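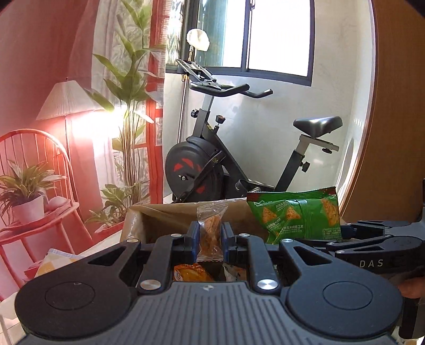
The Skullholm Open Day is a yearly public visiting day held in January at the Restrepo workshop in Gondia, at which visitors may watch, and for a good part of the afternoon try for themselves, the use of hand-held grippers in everyday household tasks. It is best known for its packing table, where snacks in small packets and bags are sorted with a cardboard box, and for the friendly and rather unhurried way in which the whole thing is run.

Background

The open day grew out of an informal visit arranged by Teófilo Londoño, who had been working on grippers at Restrepo and wanted his neighbours to see what he did all day. He invited 24 people, most of whom stayed until the lamps were lit, and a good many asked when they might come back. Socorro Mosquera, then in charge of the workshop, agreed to make it a regular event and gave it the name of Skullholm, after the lane that runs along the back of the building. Attendance the following January was 203, and it has been held every winter since.

In its early form the day was made up almost wholly of talks. Mercedes Inga, who took over the programme from Londoño, cut these down to a single welcome at the door and gave the time to the tables instead. She had noticed that visitors listened politely enough to the talks, but that they leaned forward only when somebody picked something up.

The demonstration

The grippers shown at the packing table are held and steered by a person, with two facing jaws that close on an object from either side. The black and grey kind, with blue pads on the inside of the jaws, is the one most regular visitors remember. A gripper of this sort lets the person holding it learn what the jaws can and cannot manage, and the movements made in this way can later serve as lessons for a robot arm.

Snack packets are a favourite subject for the table, and with good reason. A clear plastic packet gives way when it is squeezed, throws back the light, and has very little to hold on to besides its crimped ends. The usual advice to newcomers is to bring the jaws in slowly and keep the packet upright between them, so that the piece of food inside is not crushed. Larger bags of crisps are harder again – they are mostly air, and they like to turn in the grip.

Two people often work at one box, each with a gripper, and a fair amount of the skill lies in keeping out of one another's way. Hagos Hailu, who has run the table for several years, encourages pairs to talk aloud as they go, and the resulting chatter is thought by many to be the nicest part of the afternoon.

Setting

Restrepo has always preferred to show its work among ordinary household things, with house plants, lamps, chairs and even an exercise bike close by, on the grounds that a home is seldom tidy and a machine meant for one had better get used to it. Daylight from the window changes a good deal through a January afternoon, and Inga's programme notes used to recommend coming once before three o'clock and again after it, simply to see how different the same packet can look.

The Kusov table

A second table, named after the Kusov bequest that paid for it, was added at the suggestion of Teófilo Espinoza. It is given over to cloths and soft goods, and has a slower pace and a loyal following of its own. The bequest also covers the printing of 2,000 leaflets, which are handed out in Gondia in the weeks beforehand and contain a map, a short list of words used at the tables, and a recipe for the ginger biscuits served at the door.

Admission

Entry is free and no booking is needed. Children are welcome at both tables in the company of an adult, and tea is served until closing.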